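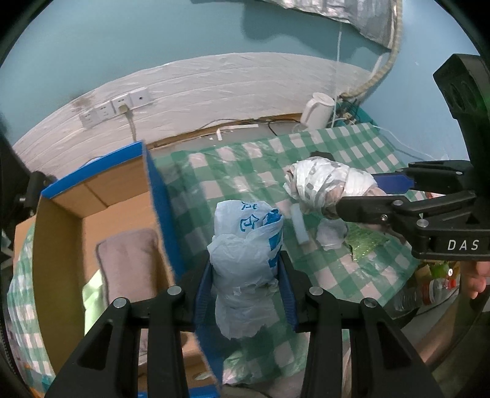
A blue basket and a checkered tablecloth. Photo: Rok Shehu

Leobardo Valdovinos has heard the promise before. Own less, breathe easier, and while you're at it pay Willov $540 for the course. He took it in July and he isn't sold.

"They told me to get rid of 53 things in the first week," he says. "Why 53? I asked. They said it was a number that felt right."

I asked if his home felt calmer afterward. He thought about it for a while. "It felt emptier. Then I bought another colander."

Willov says its members report sleeping better. Valdovinos wants to know who asked them, and when. "You've just paid all that money. Of course you slept great."

He does give the course some credit. The lesson on old clothes got him to mend two sweaters he would have thrown out, though he says his aunt could have told him the same for free.
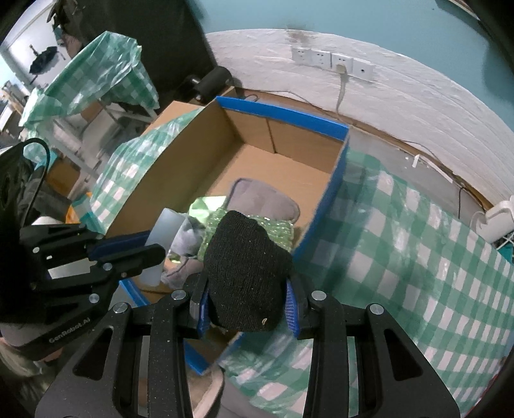 Lumturie Dimitriou disagrees with nearly all of this. She finished the same course and says he quit after 11 days, too soon to judge anything, and that her closets have stayed clear.

Valdovinos doesn't dispute the 11 days. "Ask her again next year," he says. "And ask what's in the garage."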